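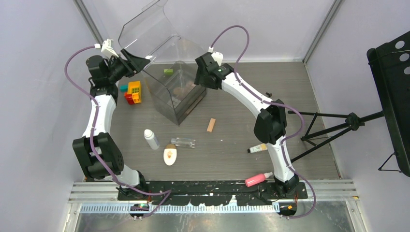 Objetos sobre a mesa de tampo cinzento, referidos no ponto 2.

ATA DA REUNIÃO DA COMISSÃO DE MATERIAIS
Espaço Canudora, junho

Aberta a sessão às 18 horas, verificada a existência de quórum, foi lida e aprovada a ata anterior, com uma correção ao número de inventário da estante metálica, que passa a 666.

1. Informações
Foi comunicada a chegada da encomenda feita à Amrani, faltando ainda as etiquetas. A coordenação insistirá junto do fornecedor.

2. Arrumação da mesa de trabalho
Apreciou-se a disposição dos objetos na mesa. Ao fundo encontra-se a caixa de acrílico transparente, com a tampa aberta; ao lado, as peças de encaixe; à frente, o bloco de madeira clara, o frasco branco de tampa cinzenta e o recipiente transparente, estes dois últimos deitados. Deliberou-se, por unanimidade:
a) guardar as peças de encaixe em saco próprio, separadas por cor;
b) conservar os frascos e recipientes de pé, na prateleira inferior do armário Jeltard;
c) manter fechada a tampa da caixa de acrílico fora das horas de utilização.
Foi proposta a compra de mais três caixas iguais. A proposta baixou à coordenação, para consulta de preços.

3. Sala Maldale
A cedência da sala foi prorrogada por três meses. Ficou registado o pedido de uma segunda chave — já apresentado na reunião anterior e ainda sem resposta.

4. Outros assuntos
Um membro solicitou que a lista de materiais passe a ser afixada junto à porta. Aprovado, com uma abstenção.

Nada mais havendo a tratar, foi encerrada a sessão e lavrada a presente ata, que será assinada nos termos regulamentares.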